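Home | Browse topics | Unresolved | New posts | Member list | Sign in

Velour drapes for a small multi-use hall: how much will they take off the reverberation time?

Posted by bedwood_tech in Venues and Performing Spaces

We run a community hall, the Bedwood, for amateur drama, a chamber series and two choirs, and the drama groups want the room drier. 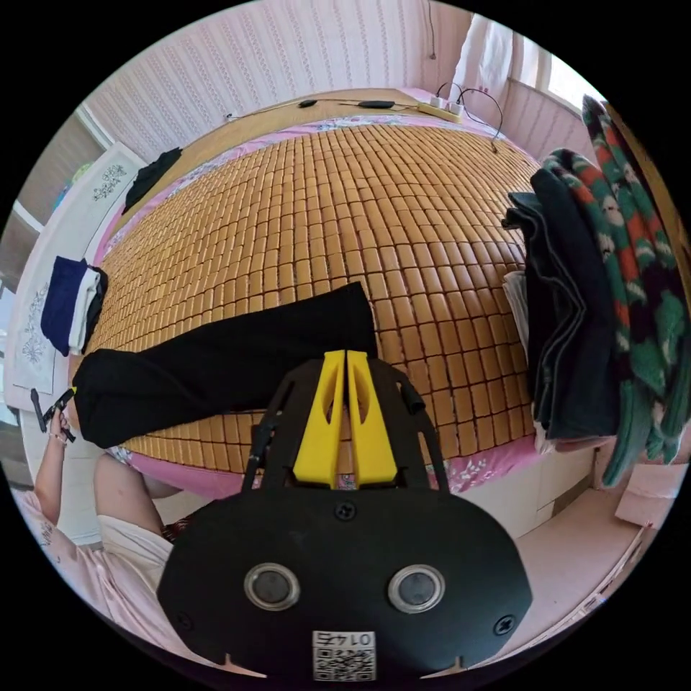 Xiaoyan Cheng told me on Monday that drapes on the side walls would fix the speech problem and leave the choirs alone, provided they could be drawn back for concerts. I would like to check that before we order anything.

The data I have:

Volume 1,550 cubic meters, stage included, no fly tower. Plaster walls on brick. Wood floor on joists. 200 loose chairs, no upholstery. Reverberation time measured with the room empty and the chairs set out: 1.8 seconds in the 500 Hz band. At 125 Hz it was a little shorter, which I put down to the floor.

The plan is 60 square meters of wool velour (finished area, hung at half fullness), split evenly between the two side walls. Sikurport has quoted for cloth at 680 grams per square meter, flame retardant, on a hand-drawn track. There is a cheaper quote for a lighter cloth, which I have not followed up.

What I need to know is what the reverberation time will be with the drapes out, with and without an audience, whether the distance from the wall matters, and whether the drapes do anything useful when drawn back. I am comfortable with arithmetic. I do not have modeling software.

Mafalda Figueiredo

You can get close enough with the Sabine formula: T = 0.161 V / A, with V in cubic meters and A the total absorption in square meters. All figures below are for the 500 Hz band. They are estimates from textbook coefficients, so keep your own measurement as the anchor and only calculate the change.

Start by turning the formula around to find what you already have. 0.161 times 1,550 is 249.6. Divide by 1.8 and the empty room has 139 square meters of absorption.

Heavy velour hung at half fullness is normally given a coefficient of 0.55 in that band. Your drapes add 33 square meters. Subtract the plaster they cover, which was doing very little (take 0.03, or 2 square meters). Net gain 31. The new total is 170 and the reverberation time, empty, is 1.47 seconds.

Now the audience. Allow 0.4 square meters of extra absorption per person on a hard chair. A full house adds 80. That gives:

Drapes in, room full: 219 square meters, 1.14 seconds
Drapes out, room full: 250 square meters, 1.0 seconds

So the drapes take a third of a second off the empty room and 0.14 off a full one. For a full house at a play you are already near a sensible value for speech before you spend anything. If the complaints come from rehearsals and from nights with a thin audience, the drapes address them. If they come from sold-out performances, I would look at something else first: echo off the back wall, background noise from the ventilation, or actors facing upstage.

On spacing: yes, it matters. A curtain against a hard wall works poorly at low frequencies, and an air gap moves its useful range downward. Ask for the track to stand off 200 millimeters if the fixings allow it. Closer than half of that and you lose part of what you are paying for in the male speech range. More is better still, up to the point where it narrows the side aisles. Check the required aisle width before the brackets go up, with the chairs in their normal plan.

On low frequencies: even with a gap, expect next to nothing at 125 Hz. The coefficient there is in the region of a quarter of the 500 Hz value. The room will lose brightness faster than it loses bass. With your floor already taking some of the low end this should be tolerable, but check that band again afterward.

On drawing them back: a bunched drape still absorbs. It presents less area but is much thicker. Do not assume zero. If the choirs need the full 1.8 seconds, the drapes have to stack inside a pocket or go behind a hard surface. A plain boxed pocket with a hinged door is enough. It can be built from sheet material, provided it is stiff and painted, and the door should close properly.

Two practical points. Get the flame certificate for the finished drape, with the batch reference, and file it. And ask Sikurport whether the 60 square meters is finished area or cloth area. At half fullness those differ by a factor of 1.5, and I have seen the two confused on both sides of a quote.

prisero

Don't bother with drapes. We had some in our place and all they did was collect dust, and the track jammed every winter. Put carpet down the aisles and get a couple of decent speakers. Choirs never noticed the difference with ours.

quintela_stage

I agree with most of Mafalda Figueiredo's working. Carpet in the aisles will not do what the post above suggests. Thin carpet on a wood floor has a low coefficient at 500 Hz and a high one at 4 kHz, so it takes the consonants out of the reverberant sound and leaves the mud. It does cut footfall noise, and that may be worth having for its own sake.

Additions:

1. Sabine assumes the absorption is spread evenly through the room. Yours would all be on the two side walls. Sound bouncing between the front and back walls will not meet it very often, and the measured result is likely to come out longer than the calculated one. If you can split the cloth three ways, with a third on the back wall, you will probably get more for the same area. The back wall is also where late reflections toward the stage come from, and those are what actors complain about.

2. Keep the front part of each side wall hard. Early reflections from there carry unamplified speech to the rear seats. Start the drapes a third of the way back from the stage edge. If you cover the whole wall you get a drier room in which people at the back hear less.

3. The cloth weight. Heavier is better in general, but airflow resistance is what counts, and two cloths of the same weight can differ. Ask the supplier for a test report for the cloth hung at the fullness and spacing you intend to use. A report for cloth laid flat against a backing tells you very little. If the lighter cloth comes with a proper report and the heavy one does not, I would consider the lighter one seriously.

4. Before ordering, borrow. Any theater nearby has masking blacks in storage. Hang what you can get from stands along the side walls for one rehearsal and repeat the measurement. Put the microphone in the same positions as last time, with the same chairs out. Serge is lighter than your velour, so treat the result as a lower bound.

5. Check the track load. Velour at 680 grams per square meter, at half fullness, comes to just over a kilogram for each square meter of finished drape. Your total is nearly 62 kilograms with hems, tape and chain left out. Brick will take that without trouble. Old plaster on its own will not, so the fixings need to go through into the brick, and the longer bracket for the air gap increases the pull on the top fixing.

bedwood_tech

Thank you. The 60 was finished area, and I have now asked Sikurport to state it on the quote. The complaints are mainly from rehearsals, so the empty-room figure is the one that matters to us. I can get blacks on loan in July and will repeat the measurement at 125, 500 and 2,000 Hz with one third of the cloth on the back wall. The pockets will have to wait for a separate budget. Until then the drapes would be taken down for the chamber series, if two people can manage the track from a tower.

Mafalda Figueiredo

Two people can, if the drapes are in panels with snap hooks. Specify that now, along with a number sewn into the top hem of each panel. And log the temperature and humidity with both sets of readings. It makes little difference at 500 Hz, but you will want it for the 2,000 Hz band.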